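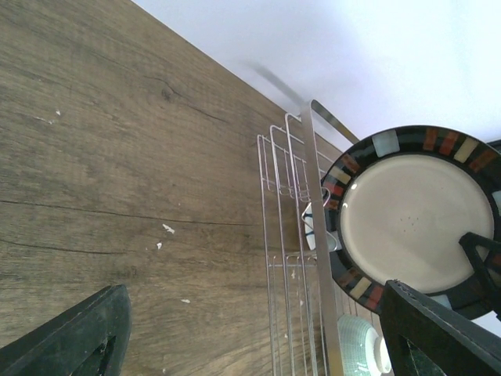
3 min read

Surface Grinding Term Project: Wheel Dressing and Finish on Hardened Tool Steel

Our team picked wheel dressing because all of us had ruined at least one part in the first month of the grinding course, and the instructor kept pointing at the wheel. We wanted to know how much of the finish on a hardened block comes from the way the wheel was dressed, if everything else is left alone. A lot of it does, and I had a great time finding out!

Setup

The lab has two surface grinders. We used the Hondance, the older one with the manual cross feed, since the newer machine was booked for the die class. The blanks were D2 tool steel, heat treated for us by Skulivitz, and we cut 18 of them so that every dressing condition could be run on three blocks. The wheel was a white aluminum oxide, 46 grit, turning at 3000 rpm. Coolant was the regular shop mix. We checked it with the refractometer before every session and topped it up twice.

Dressing was done with a single-point diamond, tilted in the direction of wheel travel. We tried three traverse speeds (slow, medium, fast) and two depths per pass (half a thou and one thou). That gives six conditions. After each dress we ground one block, wiped it down, and took three readings across the lay with the Esquivel profilometer.

What we saw

The slow traverse gave the smoothest blocks, with an average under 10 microinches on the best set. It also gave us burn. Two of the three blocks from the slow, shallow dress had brown streaks near the trailing edge, and you could hear the wheel rubbing by the last few passes. It was loading up fast. The slow dress leaves the grit so flat that the wheel quits cutting and starts polishing, and then the heat has nowhere to go.

The fast traverse at one thou was the opposite. It cut freely, threw a lovely steady spark, and left a finish in the low 30s. No burn on any block. For roughing I would pick it every time.

Medium traverse at half a thou was the one we all ended up liking. The finish stayed in the mid teens and the blocks came off the chuck clean. One had a faint chatter pattern that went away after we rebalanced the wheel (we should have done that at the start, and it's in our notes for next time).

Depth mattered less than traverse speed. Going from half a thou to one thou changed the readings by only a few microinches at medium speed, and we couldn't separate that from the spread between blocks.

Problems

We lost a whole Friday to a worn diamond. The readings from that session wandered all over, and when we finally put the diamond under the loupe it had a flat on it you could park on. We turned it in the holder, redid those blocks, and threw out the old numbers.

The Trustisen magnetic chuck also needed a light skim before our parallelism checks made any sense.

Next steps

I'd love to run the same test with a ceramic wheel and track how many parts we get between dresses. A spindle load meter would help too, because right now "it sounds dull" is our only warning. The raw readings are in the shared lab folder under the wheel number.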